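Donthorpe garment handling: July data meeting
Minutes by Yi-chun Lui
July
14 shares · 3 comments

Present: Anderson Meireles (chair), Mehrangiz Farahani, Chia-hao Chu, Yi-chun Lui. Apologies: Kwan-ho Cheung.

1. Where we are
Chia-hao reported 103 demonstrations accepted for the sofa task, with 11 more waiting for review. Everyone was delighted — the last batch was 32, and that one felt like a stretch! Mehrangiz has watched them all and says the grasps are getting much more varied, exactly what the Presetti model needs.

2. Sofa task
Long discussion, most of it happy. Anderson wants more starting positions for the cloth, including crumpled over a pillow, where fabric and upholstery are close in color. Mehrangiz asked that lifts with two arms be labeled separately from lifts with one. Agreed. Chia-hao would like operators to keep going after a poor first pinch, so that we get recoveries in the set too. 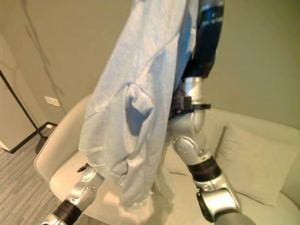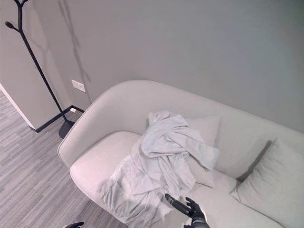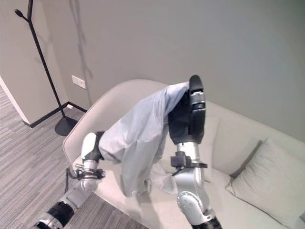
Sofa task, pale fabric, coat rack corner of the room.

3. Labels
"Held" and "stretched" are being used for the same thing by different reviewers. Yi-chun to write a short note with one meaning for each. Until then, reviewers should leave the field blank if in doubt. Thirteen older episodes need a second look, and Mehrangiz offered to take them (thank you!).

4. Training run
The Kuo checkpoint will be retrained once the waiting episodes are through. Anderson is keen to hold back the pillow starts as a test — a great idea, and Chia-hao will set up the split.

5. Triduldale visit
Kwan-ho sent word that the Triduldale team would love to try our recording setup. Visit to start at 10 a.m., day to be agreed by email.

Actions
Chia-hao: review queue, test split
Mehrangiz: older episodes
Yi-chun: label note
Kwan-ho: visit date

Meeting closed 3:40 p.m.

Last updated: July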